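Progress report to the Breltum Community Grants Program
Project: Pick and place for the Balline Secondary robotics club
Reporting period: term one, to the end of April

The club has completed the first of two funded stages. The task is fixed for the whole year: the arm must lift a toy from a white table and set it on a plate. Eighteen students have enrolled, and bench sessions run on Saturday mornings.
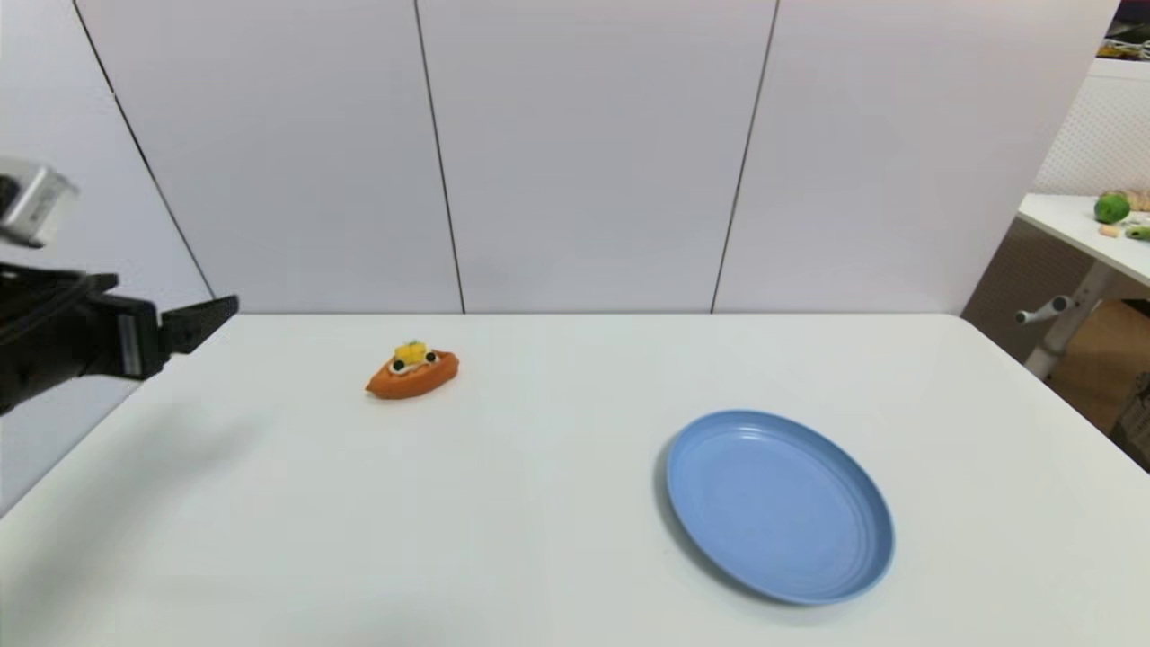 Amna Awan

Demonstrations are recorded by students working in pairs. One student drives the arm while the other places the toy and plate and logs the start position. The target for the year is 2,000 recorded attempts, of which 1,277 are now on the club drive. Attempts with a missing log entry are kept in a separate folder and do not count toward the total.

Two toys were used for most of the term. The boat has a rounded hull, and students found it hard to judge how far to close the fingers. The training program, Fenico, was set up by the senior group in week three. It runs overnight on the school computer, and each run is checked against 40 start positions held back from training. Results vary a good deal with where the plate is placed. A full table of results will come with the final report, once both stages can be compared.

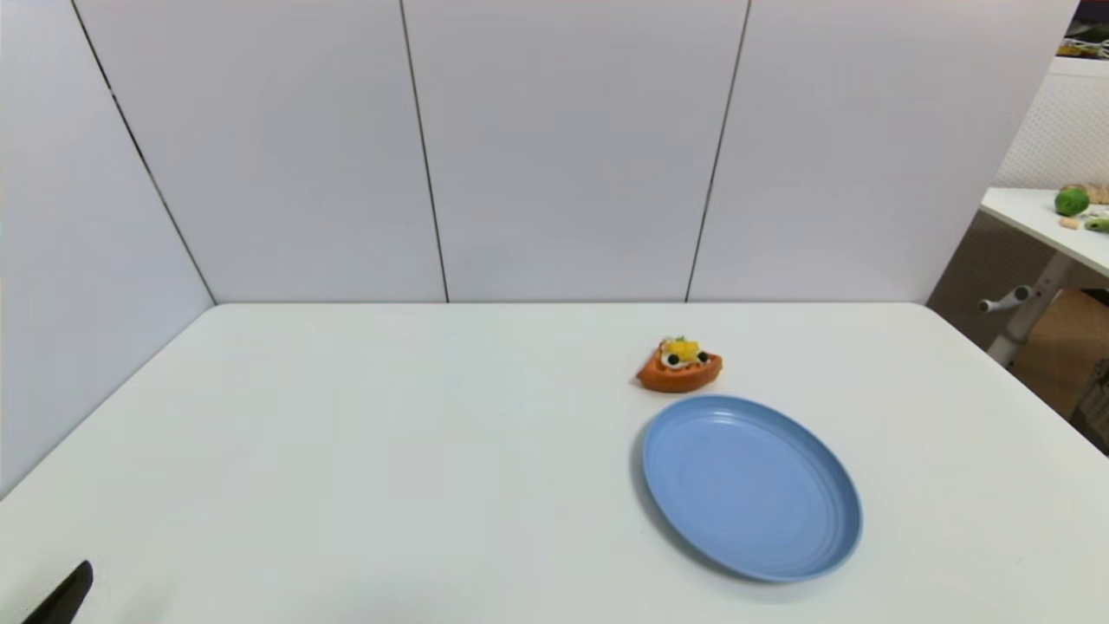
Start positions are the main item of work for next term. The students drew up the present set by hand and favoured the middle of the table, so the edges are poorly covered. They have also asked for more layouts with little space between the two items, such as the pizza slice with its crust almost at the plate's rim, where a small error in the approach could bring a finger down on the plate. These layouts will be logged under their own code.

Spending is within budget. The Naqvi controller licence was paid in full, and the spare finger pads are on order – delivery is expected early next term. We ask that the unspent travel amount be moved to storage drives. A revised budget sheet is attached.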